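Zone 3 stops early, far end of bench dry
Category: Irrigation / controllers / drip
Status: Resolved
Opened by: Lensa Wubshet
Site: Fidstead, walled garden and Chala house
Controller: Stumeo, 12 zones, mains powered, indoor cabinet
Sensor: Oltik soil moisture probe, wired, zone 3 only

Original report

Zone 3 feeds the pot bench along the south side of the Chala house: pelargoniums at the tap end, then salvias, then the lilies in deep pots at the far end. The programme is set for a single run of 60 minutes at 5 in the morning. Since the start of June the far pots have been dry by midday and the lilies are dropping their lower leaves. The pots at the tap end are fine, if a little wet. No error on the display. The other zones look normal, although most of them are beds and would take longer to show a problem.

I have already turned the controller off and on again. The clock kept its time and the programme was still there afterwards. No change the next morning.

Reply from support

Please run zone 3 manually with the probe bypassed and note when the valve opens and when it closes. Check the pressure at both ends of the line if you have a gauge. Take out the inline filter and look at the discs. Send the firmware version from the information screen.

Entry 1: manual run

Valve opened at once on manual start. I set the manual run to 12 minutes and it closed at 12 minutes. Drippers at the tap end were running steadily. At the far end they were slow to begin with and then dripped, but weakly, and one was not dripping at all. I swapped that one for a new dripper of the same rating and it ran.

I have no gauge. I put identical saucers under a dripper at the tap end and one at the far end for the whole run, and the far saucer held visibly less. So there is some pressure loss along the line, but I doubt it explains lilies going dry by midday.

Entry 2: filter

Closed the isolating tap, let the line drain and unscrewed the filter body. The discs were coated in fine brown silt with a few strands of algae. It was last cleaned when the bulbs were lifted, so it was overdue. 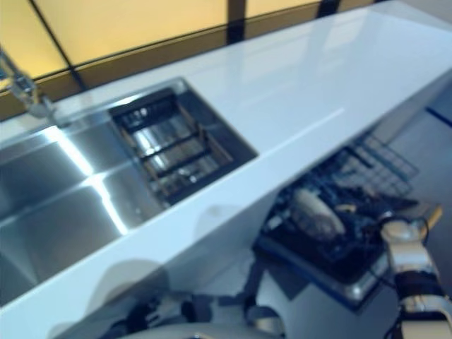 Disc filters should come apart fully for cleaning, because silt packs into the grooves where a quick rinse will not reach it. Slide the discs off the spine, keep them in order, and soak them in a weak citric acid solution if the water is hard. A large steel basin such as this one gives enough room to spread them, and a dark barred rack like the one to its right is the right sort of thing for draining them, provided the gaps are narrower than the discs. Do not scrub with wire wool. Grease the O-ring with silicone grease, never with petroleum jelly, and tighten the body by hand only.

After refitting I flushed the line by taking off the end cap and running zone 3 until the water came clear. A good deal of grit came out in the first few seconds. With the cap back on, the two saucers matched as closely as I could judge by eye.

I left the programme to run overnight as normal. By midday the far pots were better than before but still dry a finger's depth down. The new dripper was working. The line is clean, so the water must be stopping too soon.

Entry 3: probe

The Oltik probe is meant to hold the zone off when the compost is wet. If it was reading wet when the compost was dry, that would end the run early or skip it altogether.

Found it in the second pot from the tap, directly under a dripper. It was put there when the bench was replanted, I think to keep the cable short. Reading in that pot before watering: dry. Reading five minutes into a manual run: wet. Moved it to a lily pot towards the far end, pushed in on the slant at root depth, a hand's width from the dripper. Firmed the compost round it so that there was no air gap.

Support asked me to test it out of the pot as well. In dry air it read zero. Wrapped in a wet cloth it read full scale. The probe itself is good.

Note for anyone repeating this: the reading takes a few minutes to settle after the probe has been moved. Do not judge it on the first number.
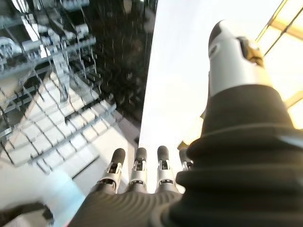

Entry 4: timing the scheduled run

Got up for it. At 5:00 the valve opened. At 5:21 it closed. The Oltik was still reading dry at that point, so it was not the probe holding the zone off. The display showed the run as complete, with no mention of a sensor stop.

Repeated the next morning with the probe bypassed at the terminal block. Opened at 5:00, closed at 5:21 again.

So the run is 21 minutes where the programme screen says 60. It is the same both mornings, which looks like a setting and makes a loose connection unlikely.

Reply from support

Agreed. 21 out of 60 is 35 per cent. Please look at the seasonal adjustment. On the Stumeo this is held separately for each programme and does not appear on the programme screen. Go to Setup, then Water Budget, then step through A, B and C. The figure you see first belongs to programme A only. A manual run ignores the adjustment, which fits your manual test running for its full time.

Entry 5: seasonal adjustment

Programme A: 100 per cent. Programme B: 35 per cent. Programme C: 100 per cent, not in use.

Zone 3 is the only zone on programme B. It was put there last winter when the bench held only dormant pots and needed very little. The adjustment was turned down at the same time. When the programme was rewritten in spring the run time was changed and the adjustment was left where it was.

Set B to 100 per cent and saved. The display goes back to the clock without a confirmation. I went back in to check and it had kept the value.

Next scheduled run: opened at 5:00, closed at 5:48. The probe stopped it this time, and the display showed the sensor symbol, as it should. Far pots moist at midday. Tap end drained freely and was not standing in water by the afternoon.

Entry 6: wiring, while the cabinet was open

With the probe bypassed I noticed that the common wire for zone 3 had been joined to the main common with a plain connector block inside the valve box. There was green corrosion on the copper. It had not failed. I cut back to clean wire and remade the joint with a gel-filled connector – the type that closes with pliers. Resistance across the solenoid measured at the cabinet was steady afterwards and within the range given on the coil data sheet. 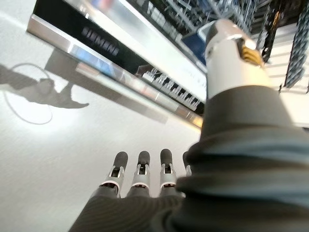 Care of the plants

The lilies that had dropped leaves will not replace them this season. Stems were left standing and the flower buds kept, except on the two weakest, where I took the buds off so that the bulb gets what is left. A high-potash liquid feed goes on once the compost has been evenly moist for a few days. Feeding into dry compost scorches the roots, so I did not feed until the watering had been right for several mornings running.

Compost in the far pots had shrunk from the sides. Drip alone will not rewet it, as the water runs down the gap and out at the bottom. Each of these pots was stood in a trough of water until the surface darkened, then put back on the bench to drain. If the pot is too heavy to lift, water slowly by hand with a fine rose, wait, and water again, firming the edge in with your thumb.

The pelargoniums at the tap end have been on more water than they want. I changed their drippers to the next rating down. Salvias left as they were.

Settings as left

Programme A: beds, no change.
Programme B: zone 3, start 5:00, run 60 minutes, adjustment 100 per cent, sensor on.
Programme C: off.
Probe: lily pot, far end of bench, root depth.
Filter: clean at bulb lifting, again in June, again at the end of the season.

A label has been stuck inside the cabinet door saying that programme B has its own adjustment. The old printed sheet in the cabinet showed the run times only and has been thrown out.

Related queries on this ticket

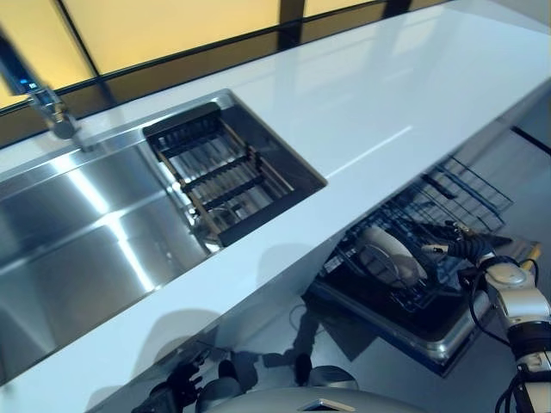
Can the same probe be used to control two benches?
Only if both benches have the same compost, pot size and sort of plant, and get the same sun. The Stumeo will let you assign one sensor to several zones, but it will hold all of them off as soon as the one pot is wet. For a bench of lilies and a bench of succulents, fit a second probe or run the succulents on time alone.

Closing note from support: no fault found on the controller. Firmware is current. Ticket closed at the customer's request; reply to reopen.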